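23 September 2019

Slept badly and was up before it got light. The boiler has gone back to making the knocking noise it made in July, so I bled the radiator on the landing and it stopped for an hour, then started again. I will have to ring Festeck. Last time they wanted 60 pounds before anyone would get in the van.

Walked to the allotment by the canal path. The beans are finished. I pulled up the last two rows and left the roots in, as Yetunde told me to, and cut the dry pods off to save for seed. Two squashes are ready and the third has gone soft underneath where it sat on the soil. Slugs in the chard again. I dug over the end bed as far as the water butt and then my back had had enough.

Yetunde Omoregie came by with garlic for planting, a variety called Treditz that she swears by. She says wait until the middle of next month. We talked about the rent, which is going up to 30 pounds for a half plot. She will pay it but grumbled.
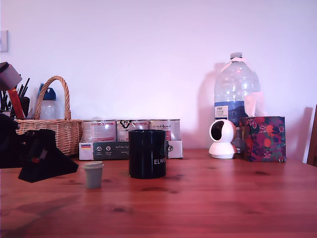
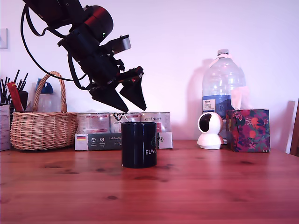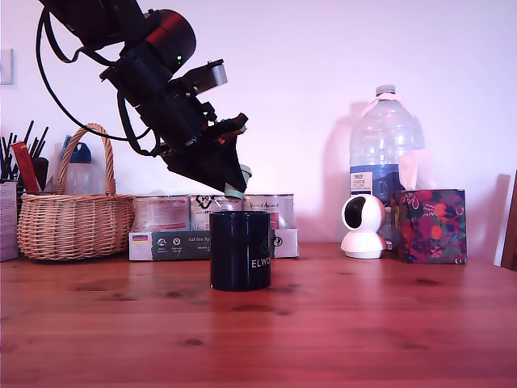 The pine table, with the black mug in all three.

Home by one. Soup and the end of the loaf. Did the bills in the afternoon. The car came to 473 for the clutch, less than Afolabi first said on the phone, so that is something. Moved the rest into savings and wrote it all in the book.

Letter from Bevau about the window for the back bedroom. They can fit it in three weeks but need the opening measured again. I make it 393 millimetres on the narrow side and they have a different figure. I will measure it once more tomorrow with the steel tape.

Rain from four onwards. Shelled the beans in front of the news and spread them on a tray in the airing cupboard. Rang my sister, no answer. Bed early.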